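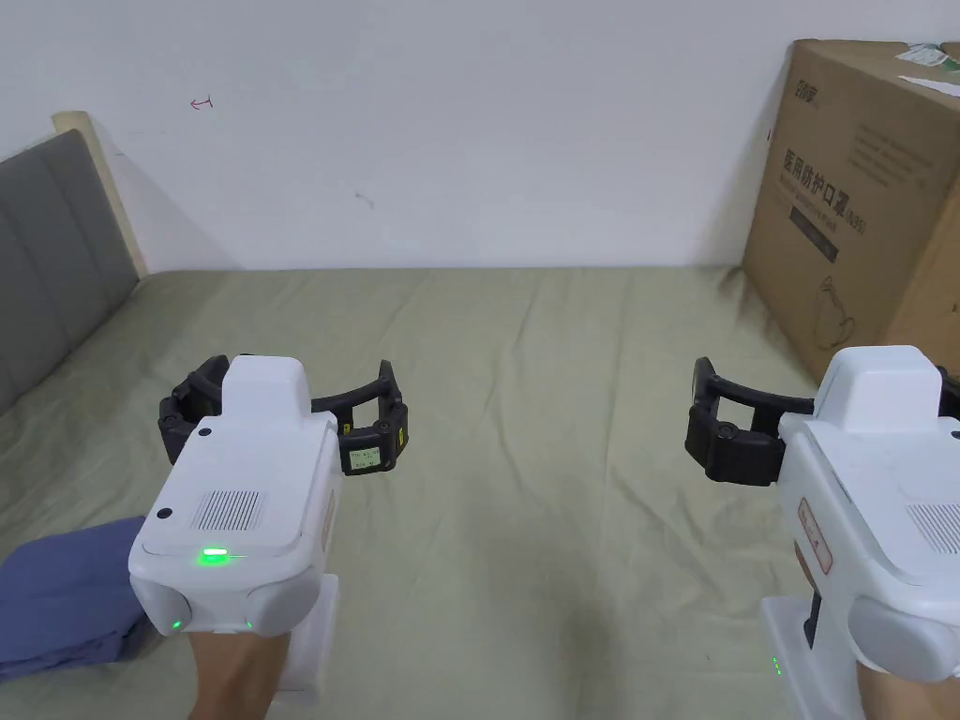

## 4. Folding Station: Paired Hand Grippers

This section covers start-up, operation and shift handover at a folding station where garments are worked with two Vuvano hand grippers. It applies to operators and shift leads at the Irkmont site. Section 5 covers the automatic folding cell and its enclosure.

Operators at this station do not fold for output. Each fold is recorded, checked and passed to the folding cell, which repeats it on the production line. A slow, clean fold is worth more to the cell than a fast one. Piece-rate targets are suspended for all hours worked here, and those hours are entered under code 617.

### 4.1 Preparing the work surface

1. Fit the sheet over the mattress and pull the corners under. Shallow creases are acceptable. Flatten any ridge that would catch a jaw.
2. Move boxes and other items on the bed back to the wall or a far corner. They may stay there during work if both arms can reach the full garment without touching them.
3. Put one garment on the bed. Do not smooth it first. Garments arrive at the cell crumpled, and the recordings have to start the same way.

 **Note:** Light and dark garments may be mixed within a session. Avoid garments that match the sheet.

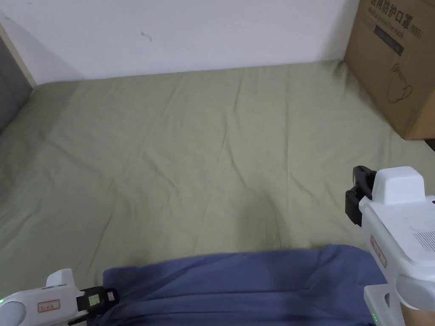

4. Take one gripper in each hand. Confirm that the green indicators on both bodies are lit.
5. Open and close each pair of jaws fully, clear of the fabric. If a jaw sticks or closes unevenly, set the pair aside and tag it.
6. Put on the headset and adjust the band so that it stays in place when you look down at the bed.

**CAUTION:** Keep fingers, sleeves and lanyards away from the jaw joints. The inner linkage closes with the fingers and can pinch skin.

### 4.2 Recording a fold

1. Hold both grippers above the bed, jaws open, for a slow count of five.
2. Lower one gripper to the nearest edge of the garment and close on a single layer where possible. Two layers are accepted at a hem.
3. Bring in the second gripper and close on another edge or corner. Draw the two points apart until the fabric between them begins to straighten.
4. Lay the garment down, release, and regrip as the fold requires. Keep the jaws in front of you. Do not correct the fabric with your fingers.
5. When the fold is finished, lift both grippers clear and hold them open for another count of five.

If the garment slips, continue. Slips followed by a regrip are useful to the cell and are kept. Discard a take only when a hand touches the fabric, when the garment leaves the bed, or when somebody else reaches into the work area.

Before each session, check the screws at the finger joints and where the fingers meet the white base. A loose joint changes the closing angle, and the recordings made with it cannot be used. 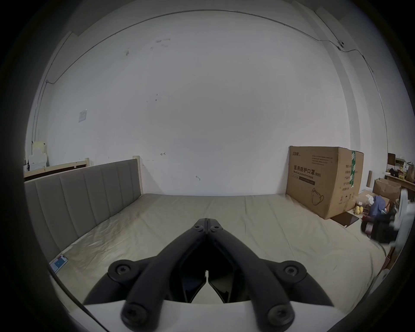 Tighten by hand with the hex key from the station drawer, a quarter turn at a time. Do not use a powered driver. If a screw will not hold, report the unit to Drenari service and take the spare pair. Operators are not expected to carry out any other repair.

**Note:** Between garment types the sheet may be taken off for washing. Recording on the bare mattress or its wrap is allowed only when the shift lead has set the surface type in the session sheet.

### 4.3 Session length and rotation

- Work no longer than 20 minutes at a time with the grippers in hand.
- Take 10 minutes away from the station after each session. This time is paid and is not counted as a regular break.
- Change the leading hand at every second session.
- Report wrist or thumb soreness the same shift. The lead moves the operator to inspection with no change in grade.

Two gripper pairs are held at Irkmont. Pairs are not assigned to individuals. Grip width is noted on the session sheet and reset at handover.

### 4.4 Changes to existing jobs

Since the folding cell went into use in December, plain T-shirts from the Öztürkmen contract have been folded on the line without an operator. The work that remains with people has been regrouped as follows.

**Folder.** Handles garments the cell rejects, along with anything with buttons, straps or lining. Records new folds at this station when rostered.

**Inspector.** New position. Checks finished stacks from the cell and marks faults by type. Inspectors may stop the cell without asking the lead.

**Shift lead.** Sets the roster, approves session sheets, and decides which garment types go to the cell. A type is not transferred until two folders have agreed that the recorded fold meets the customer sheet.

Rostering questions go to Nesrin Aksoy. Questions on grippers, headsets and recordings go to Isamu Nakajima.

**CAUTION:** Session recordings are kept for training the cell. They must not be used to time or compare operators. Report any such use to the shift lead.

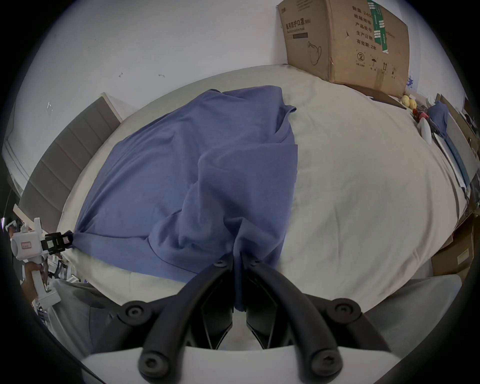

### 4.5 Troubleshooting

**Fabric twists between the jaws**
Too little hem was taken. Release, spread the jaws wider and regrip farther in. Keep the take.

**Garment bunches at one corner**
The outer gripper was pulled in before the center was clear. Lower it to the sheet and draw outward before lifting.

**Indicator not lit**
Seat the gripper in its charger until the indicator returns. If it stays dark after 10 minutes, tag the unit and use the spare pair.

**Gripper not listed at the station**
Switch the unit off and on again within reach of the station receiver. Start a new session sheet when it appears.

**Sheet lifts with the garment**
Refit the nearest corner. Discard the take.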